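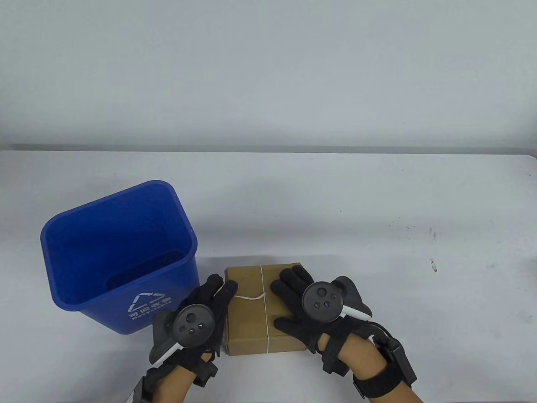
Head view, box task, Kälin bench.

Fallberg capture stack -- pre-session software checklist, with comments
Checked by: Fuseini Akpalu
Session block: August, 14:00 start

1. Clock sync between head stream and wrist streams
Result: PASS
Comment: Worst offset 14 ms over the whole run. Limit in the Drurum config is still 20 and should be left there.

2. Controller pose, left and right
Result: PASS with note
Comment: Right pose dropped out for 53 consecutive samples. The filter bridged the gap and set no flag. It must set the flag even when it bridges. Ticket opened against Treltel.
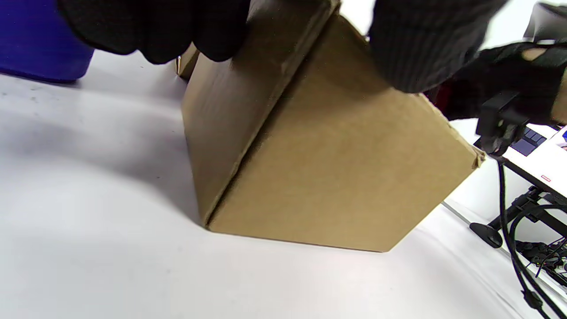
3. Contact labels while the box is tilted
Result: FAIL
Comment: The labeler assumes a flat base. With one bottom edge on the table and the rest lifted, it reports "placed" too early. Raise the threshold to 77 or use the edge test from the planner branch -- the second is preferred. Retest before export.

4. Hand segmentation, black gloves
Result: PASS
Comment: Mask holds at the fingertips. It leaks onto the dark cables at the table edge. Crop the region of interest there.

5. Exposure lock, wrist cameras
Result: NOT DONE
Comment: Lock script exits with code 0 when no device answers. Do not trust the exit code. Read the log.

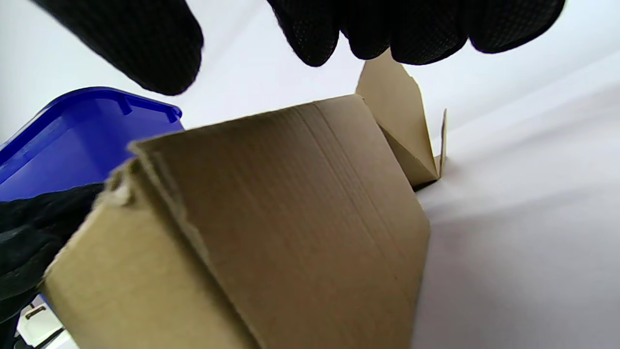
6. Box state classifier (open / closed)
Result: PASS with note
Comment: An upright flap is read as open in the close views. Torn cardboard edges lower the score but do not change the class. Blue container is segmented as its own object.

7. Episode write and checksum
Result: PASS
Comment: 865 episodes written, none missing from the index. Checksum job has to finish before the disk is unmounted.

Open items: 2, 3, 5. Export blocked until 3 is closed. F.A.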